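Já existe máquina que arrume a tralha miúda de casa?

Rory Buchanan
6/1/23

Tenho uma caixa de cartão em cima da mesa onde vai parar tudo: carregadores, batons do cieiro, frascos de creme, fita-cola. De dois em dois meses esvazio-a e volto a enchê-la. Um colega jura que a Plernix vai lançar um braço doméstico que separa estas coisas sozinho, e já fala em encomendar. Alguém aqui viu um a funcionar fora de um vídeo de promoção? Trabalho numa oficina e lá nem as peças iguais saem sempre bem, por isso desconfio.

Benjie Dela Peña

Desconfias bem. Fiz manutenção de linhas de embalagem na Rirkmont durante 17 anos e o que lá tínhamos pegava em frascos o dia inteiro sem falhar, mas eram frascos do mesmo tamanho, virados para o mesmo lado, a chegar sempre ao mesmo sítio. Quando mudámos de tampa em novembro, ficámos 4 turnos parados a afinar a garra.

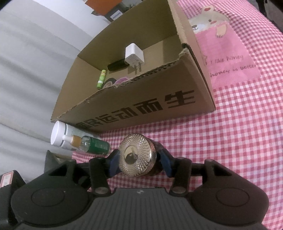

Em casa é tudo ao contrário. Um boião curto com tampa metálica brilhante engana os sensores por causa dos reflexos, um tubo deitado rebola, um carregador tem os pinos espetados e a beira rasgada do cartão atrapalha a entrada dos dedos. Segurar um boião, isso uma garra decente faz. Saber qual pegar primeiro, onde o pousar e se ainda presta é outro trabalho, e esse continua a ser teu. Quando vires uma demonstração, pergunta quantas tentativas deitaram fora e se havia alguém a comandar. A mim, o vendedor da Cordero mudou de assunto duas vezes.

Se te oferecerem um à experiência, aceita e enche-lhe a caixa tu, com as tuas coisas. Dinheiro adiantado é que eu não dava.

rirkska_fan

Discordo, isto evolui depressa. O aspirador da Rirkska da minha mãe já foge dos cabos — quase sempre. Daqui a pouco arrumam gavetas. Entretanto compra uma caixa com divisórias, fica-te mais barato.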